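Sourdough month, week three

I have now baked more bread since New Year than in the whole of my life before it, and I am having the best time! My starter is called Brosgate, after the street I lived on when I first tried (and failed) to keep one alive. The old Brosgate went pink and had to go. The new one climbs right up the jar by lunchtime and smells like green apples.

A few people asked for my loaf, so I'll write it out the way I do it. I use 400 grams of bread flour, 100 grams of starter, a bit under 300 of water and a big pinch of salt. Mix it, leave it alone for half an hour, then fold it over itself every so often through the afternoon. I used to set timers. Now I just give it a fold whenever I walk past – the dough doesn't seem to mind at all.
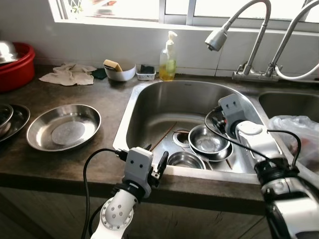 The flour matters more than I thought it would. I'd been buying whatever was cheapest, and then I splurged on a bag from Katiyar, a little mill that sells at our winter market, and wow. The crust went a deep chestnut color and the crumb had that slightly custardy look I'd only ever seen in other people's loaves. It drinks more water than store flour, so go slowly or you'll end up with soup (ask me about my second loaf, which we ate as a sort of flatbread with soup, and it was great).

My other discovery is the long cold rest. I shape the loaf in the evening, put it in the fridge in a floured bowl and forget about it. My record is 36 hours, when I meant to bake in the morning and then went out for the day. That loaf was the sourest yet and my favorite by miles. It made the best grilled cheese I've had in years, with pickles and far too much mustard.

I bake at 450 with the lid on for the first part, then take the lid off and let it go darker than feels sensible. Every time I think I've burned it, and every time I'm glad I waited. Then comes the hard bit, which is letting it cool. I usually manage half an hour before I cut off the heel and eat it standing up with butter.

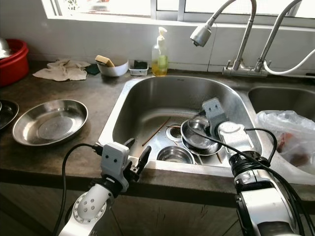 Skatik wrote in the comments last week that a fridge rest that long turns their dough to glue, and that they never go past overnight. Fair enough! I think my fridge runs very cold, and a warmer one could easily push things too far. If yours is like that, try overnight first and work up from there.

In March I want to start on rye. I have a bag of dark flour waiting and no idea what I'm doing, so if you have a recipe you love, please send it over. I'm also hoping to bring back the raisin loaf, this time with the raisins soaked first and a lot more cinnamon.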